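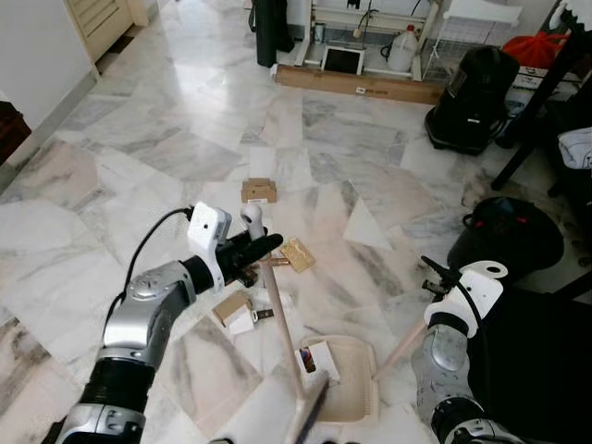
Boden beim Fegen, heller Marmor mit grauen Adern.

23. Januar 2021
Kleister, Fortsetzung der Reihe vom Dezember

Ansatz heute: 109 g Weizenstärke auf 821 g Wasser, wieder das gefilterte. Die Stärke ist aus dem neuen Sack von Kallutari, der alte ist leer bis auf einen Rest, den ich für den Vergleich beiseite gestellt habe (Glas mit blauem Deckel, Regal über der Presse). Bitte nicht verbrauchen.

Die Stärke habe ich über Nacht eingeweicht und am Morgen das stehende Wasser abgegossen und durch die gleiche Menge frisches ersetzt. Beim Abgießen ist ein wenig Stärke mitgegangen. Das habe ich nicht gewogen, es war eine dünne Trübung, nicht mehr. Für die Tabelle rechne ich also mit der eingewogenen Menge.

Erwärmt im Wasserbad, ständig gerührt mit dem flachen Holzlöffel. Bei 59 Grad beginnt der Brei am Rand zu ziehen, man spürt es im Löffel früher, als man es sieht. Danach geht es sehr schnell. Ich habe die Hitze zu diesem Zeitpunkt kleiner gestellt, so wie Archana es empfohlen hat, und die Klümpchen sind diesmal fast ganz ausgeblieben. Im Dezember hatte ich die Hitze gleich gelassen und musste dreimal durch das Sieb streichen.

Nach dem Kochen war die Masse glasig und löste sich in einem Stück vom Löffel. Ich habe sie zugedeckt im kalten Wasser abkühlen lassen und dann durch das Rosshaarsieb gestrichen, zweimal. Der zweite Durchgang geht leichter, wenn man das Sieb vorher umdreht und ausspült. Das Metallsieb habe ich nicht genommen, weil am Rand eine Stelle rostig ist. Wer das nächste Mal bei Gautam bestellt, soll bitte ein neues mit aufschreiben.

Geruch: neutral, ein bisschen wie Nudelwasser. Farbe: etwas gelblicher als der Kleister aus dem alten Sack, auf dem Papier sehe ich den Unterschied aber nicht. Ich lasse einen Aufstrich auf Filterkarton am Fenster liegen und einen zweiten in der Schublade, damit wir später vergleichen können.

Versuchsstreifen

Papier: Makulaturblätter aus dem Rechnungsbuch Dostside, die Babita Shakya uns für Versuche freigegeben hat. Hadernpapier, ziemlich weich, an den Kanten mürbe. Es sind lose Blätter ohne Schrift, trotzdem habe ich jedes vor dem Schneiden auf der Lichtplatte angesehen. Auf einem ist ein Wasserzeichen (ein Halbmond, oder vielleicht ein Horn), dieses Blatt habe ich ganz gelassen und in die Mappe zurückgelegt.

Japanpapier in zwei Stärken, das dünne und das mittlere. Die Risskanten habe ich mit dem Wasserpinsel gezogen, Überlappung 2 mm. Kleister in drei Verdünnungen:

A — wie aus dem Sieb, nur glatt gerührt
B — wie Milch mit Rahm, so haben wir es bisher immer gemacht
C — sehr dünn, läuft vom Pinsel

A ist für diesen Zweck zu viel. Das dünne Japanpapier schiebt sich beim Andrücken, und unter dem Falzbein kommt der Kleister an der Seite heraus. Ich habe zwei Streifen versucht und dann aufgehört. Für Buchrücken könnte A richtig sein, das wird Hemant nächste Woche mit dem Gewebe probieren.

B sitzt gut. Das mittlere Japanpapier legt sich ohne Blasen, die Fasern am Rand verbinden sich schön mit dem Blatt. Beim dünnen Papier ist die Korrekturzeit kurz, man muss es beim ersten Mal an die richtige Stelle legen. Das ist mir nicht jedes Mal gelungen.

C hat mich überrascht. Im Dezember haben wir die sehr dünne Variante verworfen, weil das Blatt sich nach dem Trocknen gewellt hat. Heute habe ich den Kleister auf das Löschpapier gestrichen und das Japanpapier von dort abgenommen, so dass nur wenig Feuchtigkeit in das Blatt kommt. Die Streifen liegen jetzt flach. Ob sie auch halten, weiß ich erst nach dem Trocknen, und ich möchte das Urteil nicht vorwegnehmen.

Alle Streifen liegen zwischen Hollytex und Filterkarton in der kleinen Presse, wenig Druck. Den Karton habe ich nach einer Viertelstunde gewechselt und am Nachmittag noch einmal. Die Beschriftung steht mit Bleistift auf der oberen linken Ecke. Wer die Presse braucht: bitte den Stapel als Ganzes herausnehmen und mit dem Glasgewicht beschweren, nicht einzeln umlegen!

Frage von Ritu

Ritu Dwivedi hat gefragt, ob man nicht einfach den fertigen Kleister aus Grostville nehmen könnte, den die Kollegen oben für die Einsteckmappen benutzen. Ich habe das Blatt zu dem Produkt gelesen. Es ist ein Konservierungsmittel darin, das nicht genau benannt ist, und deshalb würde ich ihn für Originale nicht nehmen. Für Mappen und Schuber spricht aus meiner Sicht nichts dagegen. Sie hat auch recht, dass das Kochen mit Einweichen, Abkühlen und Sieben den halben Vormittag kostet. Vielleicht können wir die Kochtage zusammenlegen, wenn wir wissen, wie lange der neue Kleister im Kühlschrank gut bleibt.

Dazu habe ich drei kleine Gläser abgefüllt. Eines steht offen im Kühlschrank, eines geschlossen, eines geschlossen mit einer dünnen Schicht Wasser darüber, das ich jeden Tag wechseln will. Das letzte ist der Rat von Babita Srivastava, sie hat es in ihrer Lehre so gelernt. Die Gläser stehen im untersten Fach hinter der Gelatine. Am Rand ist Klebeband mit dem Datum.

Sonstiges

Luftfeuchte am Vormittag war zu niedrig, der Befeuchter stand leer. Nachgefüllt, am Mittag war es besser. Man sieht es auch an den Buchenbrettchen, zwei davon haben sich wieder geworfen. Ich habe sie zum Ausgleichen unter die große Platte gelegt.

Das Thermometer zeigt im Eiswasser roughly richtig an, die Abweichung ist kleiner als ein Teilstrich. Ich habe es vor dem Kochen geprüft, weil Hemant Zweifel hatte.

Der breite Kleisterpinsel verliert Haare. Zwei habe ich mit der Pinzette aus einem Streifen geholt (B, mittleres Papier), bei der Beurteilung bitte beachten, die Oberfläche ist an dieser Stelle etwas aufgeraut.

Offen

Streifen aus der Presse nehmen, Biegeprobe, Schälprobe mit dem Spatel
Vergleichskochung mit dem Rest aus dem alten Sack, gleiche Mengen
Lösbarkeit: Streifen mit Kompresse befeuchten und schauen, wie lange es dauert. Archana Gautam möchte dabei sein, also vorher anrufen
Methylcellulose als Zusatz, aber erst, wenn die reine Reihe fertig ist
Sieb, Pinsel, Hollytex auf die Bestellliste

Nachtrag am Abend: einen Streifen C habe ich doch schon herausgenommen, den am äußeren Rand. Er fühlt sich trocken an und liegt flach. An der Spitze hebt sich das Japanpapier ein wenig ab, wenn man mit dem Fingernagel darüber geht. Zurück in die Presse gelegt.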